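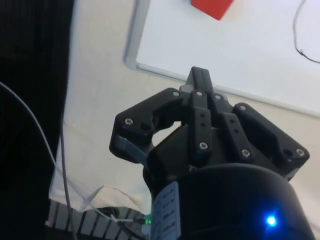
Última modificación: mayo, 18:42

Cuaderno de taller: textiles, banco de tintura
Entrada: mordentado con alumbre sobre algodón crudo, partida Gbeho

Continúa la entrada anterior. Queda pendiente decidir si el desigualado de la partida viene del descrudado o del mordiente. Hoy se repite todo desde el tejido sin tratar, con agua descalcificada y sin cambiar el proveedor de alumbre.

Tejido: sarga de algodón sin blanquear, rollo Gbeho. Peso seco de la pieza tras acondicionar una noche en la sala: 2649 g. Pesada en la balanza grande, tarada con la bandeja. La balanza pequeña sigue dando deriva y no se usa hasta que la revisen.

Descrudado
Carbonato sódico al 2 % sobre peso de fibra, más detergente neutro. Dos horas a ebullición suave. El baño sale pardo, más oscuro que en la partida de Casus. Segundo descrudado con la misma dosis; el baño sale amarillo pálido. Aclarado caliente y después frío, hasta que el agua deja de hacer espuma. Prueba de gota en siete puntos de la pieza: en seis absorbe al instante, en uno (orillo izquierdo, cerca del corte) tarda cuatro segundos. Anotado en el plano de la pieza. Ese punto coincide con la zona clara de la tanda anterior, así que el descrudado pasa a ser el primer sospechoso.

Tanino
Agalla molida, extracción en agua a 60 °C, filtrada dos veces por tela fina. Con el filtro de papel se atasca y se pierde media mañana. Inmersión a 42 °C, removiendo cada diez minutos la primera hora y dejando reposar después. Escurrido sin aclarar.

Alumbre
Sulfato de alumínico potásico, corrijo: sulfato de aluminio y potasio, 299 g disueltos aparte en agua caliente y añadidos al baño en tres veces. Carbonato sódico para subir el pH, siempre poco a poco, que la efervescencia desborda el cubo. pH final 4,1 con tira. El pehachímetro de Pesar da 3,9 recién calibrado. Me quedo con el valor del aparato y apunto los dos.

La pieza entra mojada. Toda la noche en el baño, tapada. Ya-wen propone darle la vuelta a mitad de la inmersión; no se ha hecho en esta tanda para no mover dos variables a la vez. Queda para la siguiente.

Prueba de tinte
Rubia en polvo, lote Medgate, 50 % sobre peso de fibra. Tiras cortadas del centro, del orillo izquierdo y del orillo derecho. Subida lenta hasta 65 °C y una hora a esa temperatura. El termostato de la placa se pasa tres grados por arriba antes de estabilizarse, de modo que se programa a 62 y se corrige a mano.

Resultado tras aclarar y secar a la sombra:
Centro: rojo ladrillo, uniforme.
Orillo derecho: igual que el centro a simple vista.
Orillo izquierdo: medio tono más claro, con borde difuso.

El defecto sigue, aunque menor que antes. Anca Mihăilă cree que hay resto de encolado de urdimbre y que la sosa sola no lo quita. Sugiere un baño enzimático con amilasa previo al descrudado. Prueba de lugol en un retal del orillo izquierdo: viraje azulado débil. En el centro, nada. Apoya lo que dice Anca, pero con un solo retal no cierro el asunto.

Pendiente
Repetir lugol en retales del otro extremo del rollo.
Pedir amilasa y preguntar a Gbeho qué cola usan.
Tanda con amilasa, resto del proceso idéntico.
Lavar las tiras con jabón neutro y comparar solidez al frote, en seco y en húmedo.
Cambiar la junta del grifo de la pila honda, que gotea sobre los cubos.

Nota para Ya-wen Chiu: las tiras están en el sobre de la segunda balda, marcadas a lápiz por el revés. El baño de rubia agotado lo guardo para un segundo tinte; no tirarlo.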